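Gremanance Tableware: Plate Gallery

Updated 6 Jun 2024
Compiled by Piyumi Weerakoon

This page covers the round plates in the Gremanance range, one plate per entry. Color names on the order sheet are short and cover more than one glaze batch, so the entries below describe tone and rim in more detail. Screens differ. Buyers matching an existing set should request a sample plate from the Abeysekara store before ordering a full carton. Cartons hold 30 plates, single color only.

Entry 61: Yellow

Pale lemon to chartreuse. The tone reads lighter toward the center under overhead light and moves to a deeper yellow-green near the rim. The rim is a thin raised ring around a flat well. Smooth surface.

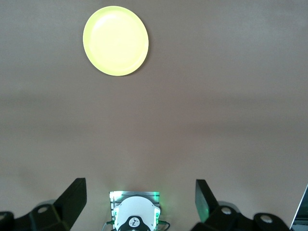 Entry 100: Aqua

Pale aqua with a light mint-turquoise rim, narrow and slightly raised. Fine concentric rings run across the flat interior, centered on the middle of the plate. Under direct light the glossy finish hides part of the ring pattern. No printed decoration.

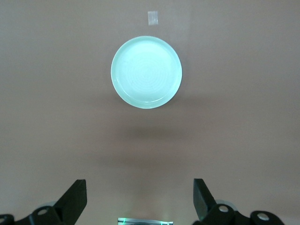
The rings are shallow and can be cleaned with a soft cloth. Abrasive pads dull the gloss and should not be used on either color. Stack with a paper sheet between plates if the stack will be moved.

Aqua is listed under order code 479 and ships from Bostum. Yellow shares the same carton size but is packed separately, so a mixed order arrives as two deliveries. The next glaze batch is planned for October. Plates from different batches may vary in tone, mostly at the rim, and returns are not accepted for tone alone.

The bowls from the Pletidness series are on a separate page. Corrections to color names or entry numbers go to Silvana Bittencourt at the order desk.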